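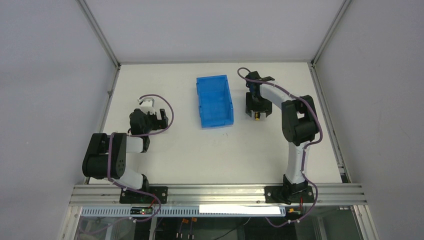

Blue plastic bin on a white table.

**Storage and Labeling, Unit 2**
Simone Sales

Most stockroom errors start at put-away. An item goes into the nearest open bin, the count sheet says something else, and the next picker loses time looking for it.

Terms for this unit:

- *Fixed location*: each item has one assigned bin. Easy to learn, wastes space when stock runs low.
- *Open location*: any item can go in any free bin, and the location is written down each time.
- *Bin label*: aisle, shelf, position, in that order.

Labels go on the front face of the bin, never on the lid. Lids get swapped.

**Case: Lorside**

The Lorside stockroom used fixed locations for parts and open locations for returns. Its target for count accuracy was 99 percent. Parts met it and returns did not. Read the case through and mark where the return slips were filled in late.

**For Monday**

Read the Escobedo chapter on cycle counts. Write 2 paragraphs on which system you would use for a small parts room and how often you would count it. A 90-day cycle is a fair starting point.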